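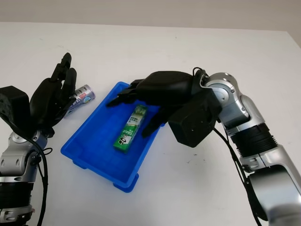 Two-arm bench, tray task, one multi-fingered hand over the blue tray.

Zetgate tray set: data card and equipment notes

Version of July 29, 2019

Summary
Teleoperated tray handling on a white bench with packaged grocery and pharmacy items. The set was recorded to support the Mersha purchasing plan. It is released with the cost assumptions so other labs can adjust them.

Contents
200 episodes, 13 item types, head view plus joint states. Labels give the item and the tray pose.

Equipment plan
Arms: one pair, leased for 36 months through Dravex. Outright purchase was modelled and rejected – the service contract was priced separately and pushed the total past our capital limit.
End effectors: budget line held apart from the arms. Finger wear is treated as a consumable.
Cabling: allow one full spare set per arm. External wrist cables are the item we expect to reorder first.
Trays: plastic, bought locally. 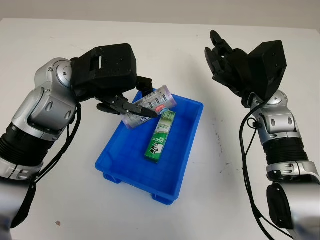
Lead time on replacement wrist modules was quoted at roughly 7 weeks. Labs planning continuous collection should order a spare with the initial purchase, as the lease does not cover loan units.

Not budgeted
Operator wages, bench resurfacing, freight outside the metro area. Tustura storage fees are charged to a separate centre.

Known limitations
Single bench, single tray colour. Transparent packaging is under-represented. Printed labels have not been masked, so check trademark conditions before republishing images.

Licence
Non-commercial research use. The costing sheet may be reused without restriction.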